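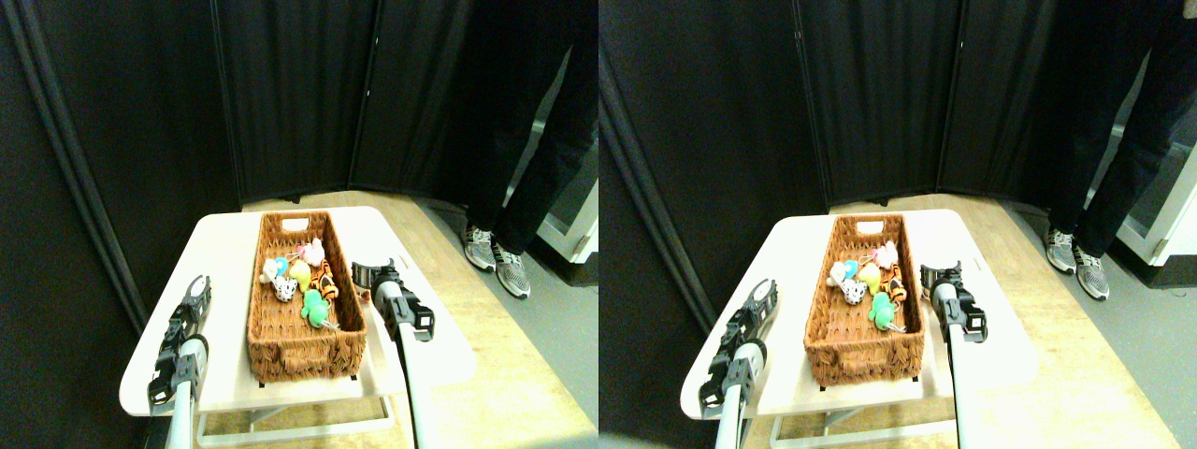

## Keeping two arms happy: a chat with Dewanti Ong

Dewanti Ong looks after the two-armed cell at Mudach, and she lights up when you ask about the fingers. "Everyone wants to talk about the arms," she says. "I want to talk about finger pads!"

Her morning check takes 30 minutes. She opens and closes both grippers, wipes the inside edges of the fingers, then feels each wrist for play (by hand, with the power off). "If one finger lags even a little, a keychain ring will find it. Plush is forgiving, metal isn't."

The basket gets its own routine. She sets it lengthwise between the arms and brings each gripper down slowly beside the long sides. "Wicker is wonderful and terrible. The weave grabs at everything, so I check my clearance before anything else."

In January she changed a worn wrist cable with Stavros Vasilakis, a job that took them four hours. "Three of those were rezeroing," she says, laughing. "I loved it. You learn so much about an arm when you have to teach it where home is."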